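Stisdale Household Pages
Kitchen, Home and Workshop Tips

When a grown relative moves back in

A brother between leases, a daughter after a divorce, a father who can't manage the stairs at his own place anymore. Most of the fights that follow start over shelves, laundry and the thermostat. These tips deal with the house side of it.
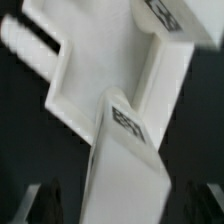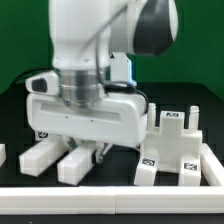
No. 77, page 18

Before the boxes arrive

Clear one closet and one dresser completely. Half a closet tells the person they are a guest, and a guest is hard to ask for help with the dishes.

Agree on what comes into the house and what goes to storage. Two sets of pots will not fit in one kitchen. Pick the better pan of each kind and box up the other with the owner's name on the lid. Do not give anything away for the first few months, even if it is chipped.

Measure the bed before it comes up the stairs. An older queen box spring often won't turn a landing, and a split one costs less than repairing the wall.

The refrigerator

Give each adult one shelf. The door and the bottom drawer are shared. Anything on a personal shelf is off limits without asking, and that includes the last yogurt.

Leftovers get a strip of masking tape with the day written on it. Keep the tape and a marker on top of the refrigerator. If it has no tape, anyone can eat it or throw it out.

Buy milk, eggs, butter, coffee and bread out of a common jar. In our house each adult puts in $40 every two weeks and the receipts go in the same jar. When the jar runs out early, look at the receipts together before anyone gets accused of anything.

Laundry

Set days. Whoever starts a load moves it to the dryer and takes it out. If you find someone else's wet load in the washer, put it in the dryer on low, unless they have asked you not to. Leave sweaters and anything with a "lay flat" tag over the edge of the basket.

Do not fold another adult's underwear as a favor. Readers have written in about this more than any other item on the page.

The bathroom

A plastic caddy for each person keeps the counter clear and stops the question of who used whose razor. Hang towels on separate hooks in separate colors. A small squeegee in the shower, used every time, saves a weekly argument about the glass.

If mornings are tight, write up a schedule with 15 minutes per person and tape it inside the medicine cabinet door.

Money and mail

Put the arrangement on paper, even between a parent and a child. One page will do – what is paid each month, which bills it covers, when you'll talk about it again. Both people sign and both keep a copy. A reader in Wadholm split the electric bill by guesswork for a year and came out $232 apart from her sister. They were not speaking by then.

Use a separate tray for each person's mail. Don't open it, and don't hold it up to the light.

Noise and doors

Stick felt pads under the chair legs and rub a bar of soap along any drawer that squeaks. Foam weatherstrip on a bedroom door frame takes the slam out of it for a few dollars. A closed door gets a knock – and a wait for the answer.

When it goes wrong anyway

Pick Wednesday after supper, or some other slow evening, and sit down for half an hour. Each person brings one complaint about the house. Old family business stays out of it. If voices go up, stop and wash the dishes, then come back to it the next night.

Next issue: getting candle wax out of a tablecloth, and a reader from Samonte on fixing a sagging cabinet door.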